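FOR IMMEDIATE RELEASE - October

Kungate opens orders for Vuteo hand-held gripper kit

Kungate today opened orders for Vuteo, a hand-held gripper kit for teams that want to record table tasks by hand and pass them on to a robot arm later. First units leave the Skerimex warehouse this month. Orders taken before noon go out same day, while stock lasts.

What's in the box: one gripper body, two fingers, spare pads, camera bracket, charging lead, a carry case. Setup takes 6 minutes with the hex key supplied. No laptop needed for the first session, recordings save to the unit and copy over afterwards.

The kit was tried out over the summer at Mousavi, a small automation shop that sets up serving and table clearing jobs for cafes and canteens. Trays, dishes, the usual stuff. Operators there logged 1,486 recordings on 5 kits. Their main request was fingers that swap out faster, and the shipping version has that, one screw per finger insted of three.

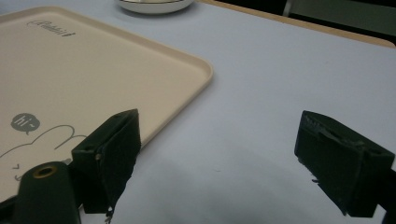 Can the fingers be replaced without sending the kit back?

Any finger or pad can be changed on site with the hex key in the case, and spares are sold in pairs through Skerimex.

Pads are a wear part. Kungate suggests a look at them every 700 grasps, sooner on rough or heavy items. Worn pads still record fine but grip gets less even, and that shows up later in the data. Replacement pads ship flat, in the same dark green as the fingers. Other colors under review, no date yet.

Also new: a short calibration routine, run at power-up. Open the fingers all the way, close, open again, done. Earlier test units needed a printed card for this. The card is gone.

Vuteo works on its own or with the Kungate arm mount, sold seperately. Pricing on request, with a lower rate for schools and labs. Rental by the month from Skerimex, deposit applies.

Demo units available to press on request. Contact the Kungate press desk, mornings best.

ends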